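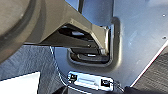
The Clukon is a gripper and wrist camera kit for small robot arms, sold by the firm Enarar and meant for schools, repair shops and anybody else who would like an arm to handle everyday things without having to build the hand for it first. It comes as one boxed set with the gripper body, a pair of fingers, the camera, a mounting ring and the cables, and it is best known for the shape of its fingers, which widen away from the body and then narrow toward a chamfered tip. That tip is slim enough to go into a rectangular slot in a metal panel, and it is the part of the kit that owners tend to talk about first (and, it has to be said, the part they most often order a second one of).

History

The kit was designed by Leobardo Ochoa, who had spent a good many years fixing office equipment and wanted a gripper that could get into the same awkward places his own fingers could. His first version had flat, square fingers and a camera on a separate stand, and he has written fondly about how often he knocked that stand over. Roald Myklebust joined him to work on the electronics and moved the camera down to the wrist, where it has stayed ever since. A trial batch went out to a handful of workshops in January, and the kit went on general sale on April 12, 2023, at a price of $2175, with the fingers and cables also available as spare parts.

Design

The gripper body weighs 323 grams with the camera attached, light enough for most tabletop arms to carry and still have something left over for the object being picked up. Both fingers are driven by a single motor through a short gear train, so they open and close together and always meet at the same point.

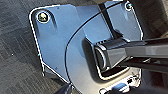

Each finger is held on by one screw, and the screws are the same size all over the kit, a small kindness that people who have lost a bag of mixed hardware under a workbench will appreciate. The motor does get a little noisy when it holds a firm grip for a long time, and the manual suggests letting it rest after 20 minutes of steady holding.

The camera sends color video at 60 frames per second over an ordinary cable. It is a modest little camera, with a fixed focus and a fairly wide lens, so things close to the fingers can look soft and straight lines near the sides may bend a bit. Enarar sells no replacement lens, although the camera housing opens with the same screwdriver as everything else and a few owners have fitted lenses of their own.

Compatibility

The mounting ring fits the Wonell tabletop arm straight out of the box, and this is the pairing used throughout the manual. The older Arsenault arm needs an adapter plate, sold separately, plus a longer cable if the arm is going to be turned all the way around at the wrist. 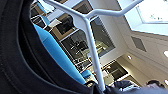 Can the gripper be run without the camera plugged in?

The gripper and camera have separate cables, so the gripper will open, close and hold on its own, and the control program simply leaves the video window blank.

Software

The control program that comes with the kit is plain and friendly, with a slider for opening and closing, a second slider for grip force, and a button that records the camera video alongside the finger position. Recordings are saved in a folder named for the day they were made. There is no automatic grasping of any kind in the program, and people who want the arm to choose its own grip have to bring their own software, which the manual mentions rather late for something so many buyers ask about.

We use cookies to remember your reading preferences and to see which articles are visited. Accept all | Manage choices

Use with cloth

Soft goods are the harder half of the job. The standard tips can take hold of a raised fold or a doubled hem quite nicely, but cloth lying perfectly flat gives them little to close on, and dark material can be tricky for the camera in a dim room. Owners usually turn up the lamp and lower the grip force before starting on knits.
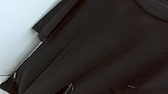
Dark garment on a white surface, with a folded flap along its edge, from the wrist camera.

Optional rubber tips, sold in pairs, slide over the standard fingers and give a better hold on thin fabric. They add some thickness, so they need to come off again before the gripper goes back to slots and other narrow openings.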